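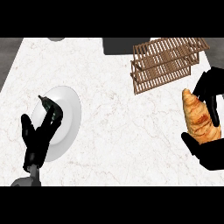

Getting to Sketness from Drina without a car

I'm planning a trip for two people in May 2023 and can't work out the ground transport. We fly into Drina in the early afternoon and want to sleep in Sketness the same night. The map shows 386 km by the main road. I read that the train was cut back in March, but the page didn't say which part of the line. Is there still a way to do it in one day? We'd also like to see the old fort at Manninen if it's on the way. Neither of us wants to rent a car.

marshpath

The train still runs but only as far as Manninen. The part past there is closed for track work. A bus replaces it and leaves from the front of Manninen station, on the side with the post office. Your train ticket covers the bus if you buy it through to Sketness. If you only buy to Manninen you pay again, and the driver takes cash only.

With an early afternoon flight you should make the 3:10 train. Allow nearly 60 minutes to get from the airport to the station, more if you check bags. The one after that is the 5:40, and it misses the last bus.

I would not try to see the fort on the same day. It closes at 4 and it's up a long hill with no place to leave luggage. Do it on the way back. The first bus out of Sketness gets to Manninen in the morning and you can take a later train to Drina on the same ticket, as long as it's the same date.

Bring food. The train has no dining car now and the station shop at Manninen is closed more often than it's open.

tollgate_west

Just take the Woralero coach. It goes direct from Drina and it's cheaper.

plainriver

The Woralero coach is fine but it's a night coach. It leaves Drina at 10 in the evening and gets to Sketness before sunrise, so you wouldn't be sleeping there that night. It also takes the coast road and doesn't go near Manninen. It may suit you if your flight is late.

Marshpath is right about the train. One thing to add on money: there is a cash machine at Drina station, but the one in Sketness only gives out 300 at a time and charges a fee for each withdrawal. Most guesthouses in Sketness want cash. Call yours ahead if you'll be on the last bus, as the smaller ones lock the front door at night.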